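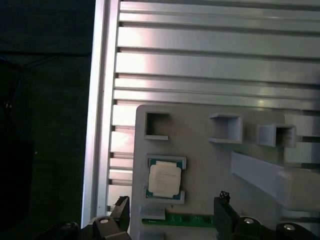

The grey fixture plate on the bench, with a processor and a green memory module on it.

A visit to the Rarnley shared workshop

Reading time: 3 minutes

I went over to Rarnley in August to see the computer rebuilding arm that Mostafa Ait Ali has been putting together in the shared workshop. Our own group at Sadusthorpe is thinking of building something similar, so I took a notebook and a list of questions.

The workshop is above a tile shop, 17 steps up from a side door. Members pay £8 a month and bring their own materials. Mostafa joined two winters ago and has the bench at the far end on a long-term booking.

The bench top is slotted aluminium rail. He bought it as offcuts and spent £136 on it, brackets included. Anything can be bolted down anywhere along the slots, and he has moved the layout several times. A flat board would have been cheaper but he was tired of drilling new holes.

The job he has set himself is to take parts from a plate beside the computer and fit them: first memory, then the processor. Each part has its own holder, so the arm can be told where to go. The processor holder has a ledge at top and bottom and leaves the sides partly open for the black fingers. He drew the plate himself and is on the fourth version. The third had the holders too close together.

The control program is called Trusura. Mostafa wrote it in the evenings and it is mostly a long list of saved positions with checks between them. He showed me how a position is recorded and how to slow a move down. I asked how many times he had run the memory routine and he said 300, all in a notebook with a line for each. The early pages have a lot of crosses in them.

The computer is an old Dell tower laid on its side with the panel off. He likes it for practice work as the memory slots are easy to get at and spares are cheap. With the tower open like that, the fingers can come straight down to the board.

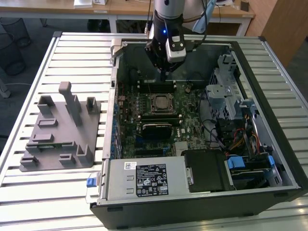
What I would take back to Sadusthorpe

The rail bench, certainly. Also the habit of changing one thing at a time and writing it down. I was less sure about the processor step. Mostafa still does the socket latch by hand, and I think we should begin with memory only.

He follows the Zakharchenko method for setting up the fingers, which I had not met before. You close them on a test block at low force and work up. It took most of an hour and he does it again whenever a finger is changed.

Parking at Rarnley is on the road behind the shop. Bring your own mug.

Last updated: August

Contact the Sadusthorpe group | Copyright Sadusthorpe Makers | Back to top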